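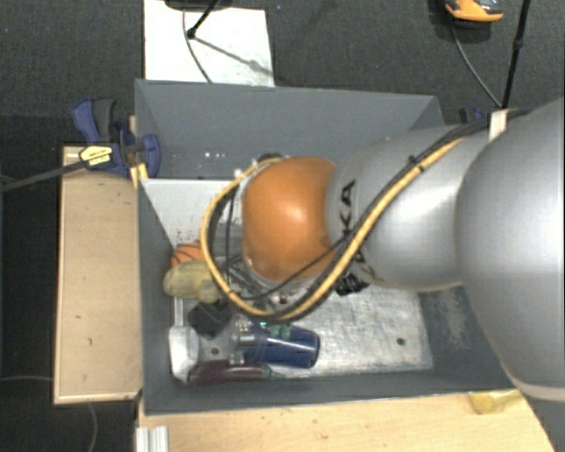 Slow Down on Tendville Road

If you've tried to walk across Tendville Road at the Wemel Street corner lately, you already know what I'm going to write about. I've lived two blocks from there for years and I still do that little half-jog with one hand up, hoping the driver in the far lane has noticed me (and isn't checking a text).

A man was hit there in November while crossing with the light. He came away with a broken wrist and a very sore hip, and he's back at work now, thank goodness! The driver was turning left and stopped right away. Police wrote a ticket for failure to yield, and as far as I know the case is closed.

So what happens next? My neighbor Panagiotis Papadakis started a petition asking the city for a longer walk signal and a proper left-turn arrow, and as of Sunday, 6 Jan 2019, it had 771 signatures. He's been standing outside Zeman Bakery with a clipboard in some truly awful weather, so go say hi and sign if you haven't yet. You do need to give a street address or the city clerk won't accept your name.

The traffic office did put out a counter last fall. It logged 3,271 vehicles on a weekday and 2,007 on a Saturday, and the speeds were higher on the Saturday, which surprised me a bit. I've asked for the full report and will print the speed numbers when I get them.

In the meantime, the crosswalk paint is supposed to be redone once the weather warms up. Please take the turn slowly, and if you walk the dog after dark, wear something bright.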